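How Do Scissors Work?

I have a drawer in my kitchen where things go when I don't know where else to put them. Rubber bands, a candle stub, batteries that may or may not be dead. And scissors! I use the scissors more than anything else in there, because parcels keep coming to my door and every parcel has to be opened somehow.
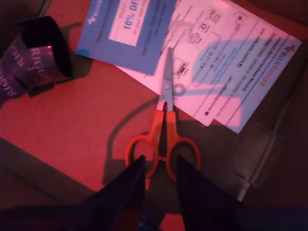
So let's talk about scissors, because I think they're one of the cleverest things you own, and you've probably been using them since you were 3 or 4 without giving them a second look.

Go and get a pair if you're allowed to (ask first if they're sharp ones). Keep them closed for now and look for the pivot. It's the little screw or pin where the two halves cross over. Everything scissors do happens because of that one small bit of metal.

Two levers holding hands

Scissors are really two levers joined together. A lever is a stiff bar that turns around a fixed point, like a seesaw. You push one end and something happens at the other end. On a seesaw you go down and your friend goes up. On scissors your fingers squeeze the loops together and the blades squeeze together too.

Try this with some thick card. First, cut it using only the very tips of the blades. Hard work, isn't it? Now open the scissors wide and slide the card all the way in, close to the pivot, and cut again. Much easier! You didn't get any stronger. The card just moved closer to the turning point, and the closer it is, the harder the blades can press on it.

That's why garden cutters for branches have great long handles and short stubby blades. Long handles plus short blades makes a very big squeeze. Hairdressers want the opposite, more or less. Hair is thin and easy to cut, so their scissors can have long blades that make a nice long snip.

They don't cut the way a knife cuts

I used to think scissors were two knives stuck together. They aren't quite. If you look at the edge of one blade, it's usually flatter and chunkier than a kitchen knife. What matters is the way the two blades slide past each other. One pushes the paper down and the other pushes it up, right next to each other, and the paper gives way in between. The proper word for this is shearing, and it's where we get "shears," the big scissors people use on hedges and sheep.

This is also why loose scissors are so annoying. If the pivot gets wobbly, there's a gap between the blades, and the paper folds over into the gap and just gets chewed. When my old pair started doing that, I thought they were blunt. A tiny turn of the screw with a screwdriver fixed them — well, my neighbor's screwdriver, since I couldn't find mine. (It was in the drawer.)

Why left-handers get cross

If you're left-handed, you may have noticed that ordinary scissors don't like you very much. When a right-handed person squeezes, their thumb and fingers push the blades gently together as well as closed. In a left hand, that same squeeze pushes the blades apart, and you get the chewed paper problem again. Left-handed scissors have the blades the other way around. It isn't enough to change the shape of the handles; the whole thing has to be a mirror image.

Old, old scissors

People were using scissors well over 1,000 years ago. Some of the earliest ones had no pivot at all. They were made from one long strip of metal bent into a U shape, with a blade at each end, and you squeezed the whole thing like kitchen tongs. When you let go, it sprang open again. I'd love to have a go with a pair of those.

Opening a parcel

Back to my parcels. When you help open one, snip the tape with the blades pointing away from you and keep your other hand well out of the way. Don't poke the scissors in deep, or you might cut whatever's inside. I once did that to a brand new pillowcase and had to sew it up before I'd even slept on it.

Then look at the paper bits that come in the box before they go in the recycling. Coupons and leaflets make very good cutting practice! Try going all the way around a picture on a leaflet without stopping. My trick is to keep the scissors still and turn the paper instead. It feels strange for the first 10 snips or so, and after that your curves get a lot smoother.

When you've finished, close the blades. And if you're passing the scissors to somebody, hold the closed blades in your fist and let them take the handles.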